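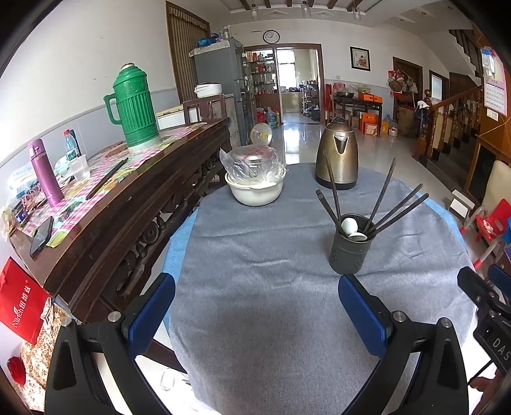
미클로(Miklow) 살림교실은 밥상 차리기와 치우기를 가르치는 작은 학교입니다. 요리는 가르치지 않습니다. 수저를 꺼내 놓고, 물을 끓이고, 다 먹은 뒤에 수저를 씻어 제자리에 세워 두는 일까지가 저희 수업의 범위입니다.

교실은 퍼사이드(Perside) 건물 1층에 있습니다. 바닥은 타일이고 한가운데에 둥근 상이 하나 있습니다. 수업은 거의 모두 이 상에서 합니다. 처음 자취를 시작한 사람, 오래 병원에 있다가 집으로 돌아온 사람, 은퇴하고 나서야 부엌에 들어가게 된 사람이 주로 옵니다. 부모와 아이가 같이 등록하는 경우도 있습니다.

## 시작

학교를 연 사람은 에코우 알하산과 파티마 에제아니입니다. 에코우는 안소프(Arnthorpe)라는 단체 급식 회사에서 16년 동안 식기와 배식대를 관리했습니다. 파티마는 같은 회사에서 신입 직원 교육을 맡았습니다. 두 사람은 신입 직원들이 칼질보다 정리에서 더 오래 헤맨다는 이야기를 자주 나누었고, 회사를 나온 뒤 3월에 첫 수업을 열었습니다. 첫 반의 수강생은 2명이었습니다.

처음에는 교재가 없었습니다. 파티마가 수업 때마다 종이 한 장에 순서를 적어 나누어 주었고, 그 종이를 묶은 것이 지금 쓰는 공책 《자카리아》(Zakaria)입니다. 이름은 처음 인쇄를 맡긴 가게에서 따왔습니다. 지금은 그 가게가 문을 닫아 다른 곳에서 찍습니다.

## 교실의 물건

집에 흔히 있는 물건으로 수업합니다. 전문 주방용품은 사지 않습니다.

- **둥근 상과 상보.** 하늘색 천 위에 회색 천을 겹쳐 덮습니다. 천에 주름이 있어도 다림질은 하지 않습니다. 손바닥으로 가운데에서 가장자리 쪽으로 밀어 펴는 정도면 됩니다.
- **수저통.** 짙은 회녹색 원통이고 아래쪽에 작은 물 빠짐 구멍이 나 있습니다. 어두운색 젓가락과 흰 숟가락을 함께 꽂습니다.
- **주전자.** 청동빛이 도는 금색 전기 주전자입니다. 검은 받침과 주전자를 따로 닦는 법을 첫 시간에 배웁니다.
- **흰 냄비.** 양쪽에 손잡이가 달린 둥근 냄비입니다.
- **긴 장식장.** 앞면에 덩굴처럼 휘어진 투각 무늬가 있는 짙은 갈색 나무 장입니다. 위에는 분홍과 흰색 체크가 들어간 알록달록한 천을 깔았습니다. 초록색 큰 보온병과 보라색 보온병은 여기에 올려 둡니다.

투각 무늬 사이의 먼지는 마른 붓으로 텁니다. 걸레를 밀어 넣으면 올이 걸리니 붓만 써 주십시오. 붓은 문 옆 고리에 걸려 있습니다.

## 기본반에서 배우는 것

기본반은 모두 18시간입니다. 한 번에 두 시간씩 진행하고, 빠진 시간은 다음 반에서 채울 수 있습니다.

첫 시간은 수저로만 보냅니다. 젓가락을 상 위에 흩어 놓고 길이와 굵은 쪽을 확인해 짝을 맞춥니다. 다음은 숟가락입니다. 저희는 손잡이가 아래로, 둥근 쪽이 위로 가게 세워 꽂으라고 가르칩니다. 수저통이 가득 차면 더 꽂지 말고 통을 하나 더 씁니다.

손이 불편한 분은 천천히 하셔도 됩니다. 한 시간 동안 숟가락 하나만 들었다 놓는 연습을 하는 분도 있습니다. 흰 플라스틱 숟가락은 가벼워서 이런 연습에 자주 씁니다.
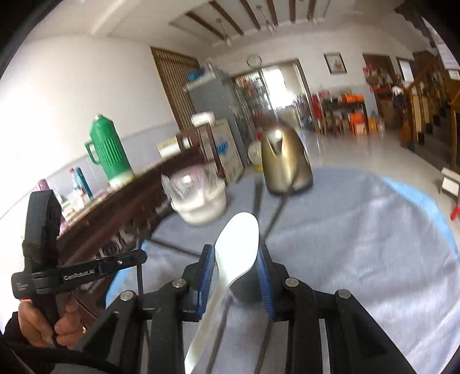

## 그다음 과정

기본반을 마치면 상차림반과 부엌정리반 가운데 하나를 고를 수 있습니다.

상차림반에서는 둥근 상에 사람 수대로 자리를 나누는 법, 뜨거운 것을 어느 쪽에 둘지 정하는 법, 상보를 걷고 바꾸는 법을 다룹니다. 부엌정리반에서는 냄비와 보온병, 비닐봉지, 빈 음료병을 분류합니다. 비닐봉지는 내용물을 꺼낸 뒤 펴서 접습니다. 페트병은 뚜껑과 라벨을 떼고 헹굽니다. 보온병은 마개를 빼고 씻어 말립니다.

두 반 모두 시험은 없습니다. 마지막 시간에 자기 집 부엌의 서랍 하나를 그림으로 그려 오면 함께 보고 의견을 나눕니다.

## 가르치는 사람

기본반과 상차림반은 파티마가 맡습니다. 말이 빠른 편이라 못 들은 부분은 바로 되물어 주시면 됩니다. 부엌정리반은 에코우가 맡고, 교실 물건을 사고 고치는 일도 합니다. 새로 장만할 것이 있으면 먼저 동네 중고 가게에 가 봅니다.

## 수강료와 준비물

공책은 한 권에 500원입니다. 수강료는 반마다 다르며 전화나 방문으로 알려 드립니다. 앞치마와 마른행주 한 장을 가져오십시오. 수저는 교실 것을 쓰지만, 집에서 쓰는 수저로 연습하고 싶다면 가져오셔도 됩니다.

수업 중에는 차를 마십니다. 잔은 각자 씻어서 제자리에 놓고 갑니다.

## 찾아오시는 길

퍼사이드 건물 정문으로 들어와 왼쪽 복도 끝 방입니다. 뒷문은 저녁에 잠깁니다. 수업을 보고 나서 등록을 정하고 싶은 분은 전날까지 연락해 주십시오. 한 번은 무료로 참관할 수 있습니다.

2026년 1월 13일 고침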